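# Puesta a punto de un par de pinzas de mano

23 de octubre de 2025

Llevaba varias semanas apuntando cosas sueltas en el cuaderno sobre el mantenimiento de las pinzas y ya no entendía ni mi letra. Lo paso aquí en limpio, en el orden en que lo hago. Son notas mías, sobre las dos que uso yo, y los intervalos los he sacado de mis propias hojas. Quien tenga un manual del fabricante a mano que siga el manual.

Trabajo con una en cada mano. Cada una tiene dos dedos con almohadillas azules, brazos negros con huecos triangulares y los tornillos de los pivotes a la vista. Lo que grabo con ellas va al proyecto Jidora, donde se usa para que un brazo aprenda a coger objetos de cocina. Si una pinza tiene holgura, la holgura queda grabada en todas las tomas, y limpiar eso después es peor que apretar un tornillo a tiempo.

## Antes de empezar

Lo primero es la limpieza. Paso un paño de microfibra apenas humedecido por las almohadillas y después otro seco. Nada de alcohol en las azules: lo probé una vez en una vieja y me quedó una zona mate que agarraba distinto. No sé si fue el alcohol o que ya estaba gastada, pero no he repetido la prueba.

Entre los resaltes de la almohadilla se mete de todo. Pelusa de la tela, sobre todo, y restos de piel de fruta cuando hay fruta. Para eso uso un cepillo de dientes blando, en seco, siempre en el sentido de las ranuras. Si el resto está pegado le doy un toque con agua tibia y espero a que seque antes de seguir.

Después miro los huecos de los brazos. Ahí se enganchan hilos que no se ven hasta que la pinza empieza a cerrar con un pequeño salto. Una linterna y unas pinzas de depilar bastan. En septiembre perdí una tarde entera buscando un fallo de calibración y era un hilo enrollado en un pivote.

## Los tornillos de los pivotes

Marco cada cabeza con una rayita de rotulador blanco que sigue hasta el brazo. Si la raya está partida, el tornillo se ha movido. Es un truco de taller de bicicletas y funciona igual de bien en esto.

Reviso las marcas cada 200 cierres. El número no tiene ciencia detrás: al principio lo hacía cada 1000 y ya en la segunda revisión encontré dos tornillos girados, así que lo bajé. Desde entonces he tenido que apretar muy poco. El contador lo llevo en la misma hoja en la que anoto las tomas, una columna para la izquierda y otra para la derecha, que no se gastan al mismo ritmo. La derecha trabaja más, soy diestro.

El apriete:

1. Pinza apagada y apoyada de lado, con los dedos abiertos.
2. Destornillador de la medida justa. El mío es un Horley de mango corto. Con uno más pequeño se redondea la cabeza.
3. Apretar hasta notar el tope y soltar un poco, lo mínimo para que el dedo vuelva sin rozar.
4. Abrir y cerrar despacio 10 veces, mirando la marca.
5. Si la marca sigue entera, rotulador nuevo encima y a otra cosa.

El error que más he cometido es pasarme en el paso 3. El dedo queda duro, la mano compensa sin que te des cuenta y a la media hora te duele la base del pulgar. Si una sesión me cansa más de lo normal, lo primero que miro son los pivotes.

No pongo fijador de roscas. Sebastián Huenchumán, con quien comparto el proyecto, sí lo pone en las suyas y está contento – pero él las desmonta bastante menos que yo. Discutimos esto cada vez que nos vemos y ninguno ha cambiado de costumbre.

## Lubricar, lo menos posible

Una gota de aceite Mirani en cada pivote, puesta con la punta de un palillo. El bote trae una cánula muy fina y aun así sale demasiado. Después abro y cierro la pinza varias veces y retiro lo que sobra con un bastoncillo.

Lo importante es que no llegue nada a las almohadillas. Con aceite en la goma, una manzana se va girando entre los dedos al levantarla y en el vídeo parece que la has cogido mal. Si ocurre, agua tibia con una gota de lavavajillas, aclarar con el paño y dejar secar. En mi caso ha bastado siempre con una pasada, menos una vez que tuve que cambiar la almohadilla.

## Comprobar que los dedos cierran parejos

Esta parte la hago en dos pasos. El primero es con una tarjeta de plástico: cierro los dedos sobre ella y miro al trasluz por los dos lados. Si entra más luz por un lado, el dedo está torcido o la almohadilla mal asentada. Casi siempre es lo segundo, y se arregla sacándola y volviéndola a colocar desde la base hacia la punta, apretando con el pulgar.

El segundo es con objetos. Tengo una lista corta y la repito en el mismo orden, con las dos pinzas:

- Naranja grande. Piel rugosa y peso suficiente para que se note cualquier diferencia entre un dedo y otro.
- Manzana. Lisa, es la que delata el aceite.
- Caqui. Si aprieto de más, se marca.
- Ciruelas y mandarinas. Obligan a cerrar más y ahí aparecen los roces del final del recorrido.
- Zanahoria. La dejo para el final, cogida por el centro, y me fijo en si se inclina.

La fruta pequeña la pongo en la bandeja verde, que tiene borde y evita que ruede. La verdura va aparte, en sus platos, sobre el plástico rosa. Lo que se coge con la izquierda se repite con la derecha.
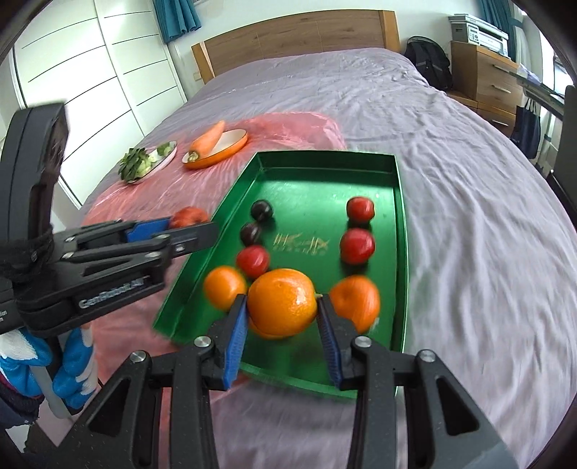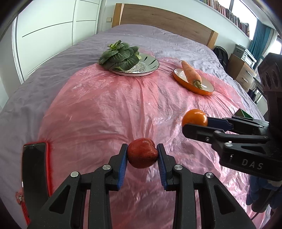
*Comprobación de agarre. En la primera, la naranja grande; en la segunda, la manzana en una pinza y el caqui en la otra.*

Con la naranja me fijo en los puntos de contacto. Los dos dedos tienen que tocarla a la vez. Si uno llega antes, la empuja contra el otro y la fruta se desplaza un poco justo antes de subir. A simple vista cuesta verlo y en la grabación se ve enseguida, por eso reviso la toma a cámara lenta antes de dar la pinza por buena.

Con la manzana hago un levantamiento corto, una pausa de 5 segundos y la bajo. Cinco repeticiones por pinza. Si gira en alguna, vuelvo a la limpieza de almohadillas y empiezo la serie de nuevo. Es aburrido pero prefiero eso a descubrirlo con media sesión hecha.

El caqui lo cambio con frecuencia. A medida que madura deja de servir como referencia, cede con nada. Los pido en la frutería Bollura, que me los aparta duros, y los que ya no valen para la prueba acaban en la nevera.

## Los cables y la parte de arriba

De la parte que va montada sobre la pinza toco lo menos posible. Compruebo tres cosas: que no se mueva al sacudir la pinza con suavidad, que los conectores estén metidos hasta el fondo y que la lente esté limpia. Para la lente, pera de aire primero y luego papel óptico. Si se frota con la pelusa encima, se raya.

Los cables los sujeto con velcro dejando una curva holgada cerca de la empuñadura. Antes usaba bridas, hasta que una quedó demasiado justa y me obligaba a girar la muñeca de una forma rara. El velcro se suelta y se recoloca en un momento.

También reviso el espacio de cada tarjeta antes de calibrar. Esto no es mecánica, lo sé, pero he calibrado con todo cuidado y me he quedado sin espacio en la segunda toma más de una vez.

## Los guantes

Los trato como una pieza más. Si la palma está gastada, la empuñadura baila y empiezas a apretar con más fuerza de la necesaria. Los lavo a mano y los seco al aire. Tengo dos pares y los alterno.

La talla importa más de lo que pensaba. El primer par me quedaba grande y la punta del dedo sobrante se me metía en el mecanismo al cerrar del todo. No pasó nada grave, un pellizco en la tela y una toma perdida, pero los cambié al día siguiente.

## Cambio de almohadillas

Las cambio cada 1000 cierres o cuando los resaltes del centro se ven más bajos que los de los bordes, lo que llegue antes. Siempre las dos de la misma pinza. Poner una nueva frente a una gastada da justo el problema que describía con la naranja: una agarra, la otra cede, y el objeto se va hacia un lado.

Antes de poner las nuevas limpio bien el asiento del dedo. Cualquier grano de suciedad debajo levanta la almohadilla por un punto y ya no hay manera de que la tarjeta dé bien al trasluz. Cuando están puestas hago unos cierres en vacío, repito la prueba de la tarjeta y sigo con la lista de fruta completa, sin saltarme nada.

Las viejas las guardo en un bote con la fecha y el número de cierres escritos en un trozo de cinta. Sirven para comparar. Poniéndolas en fila se ve que la izquierda se gasta por la punta y la derecha por el centro, lo que dice bastante de cómo agarro las cosas con cada mano. Algo tendré que corregir ahí, aún no sé bien qué.

## Lo que tengo pendiente

La pinza derecha hace un chasquido muy leve al final de la apertura. No afecta al cierre y las marcas de los tornillos están enteras. He limpiado, he puesto la gota de aceite y sigue. Lo próximo será desmontar ese lado y mirar si hay rebaba en el tope, pero quiero terminar antes las tomas de octubre para no mezclar grabaciones de antes y después del desmontaje.

También quiero hacer una plantilla para la prueba de la tarjeta, con una ranura que la mantenga recta. Ahora la sujeto con los dientes mientras cierro la pinza y acerco la linterna con la otra mano. Sebastián dice que tiene un dibujo hecho de una parecida. Cuando me lo pase lo subo en otra entrada, con las medidas.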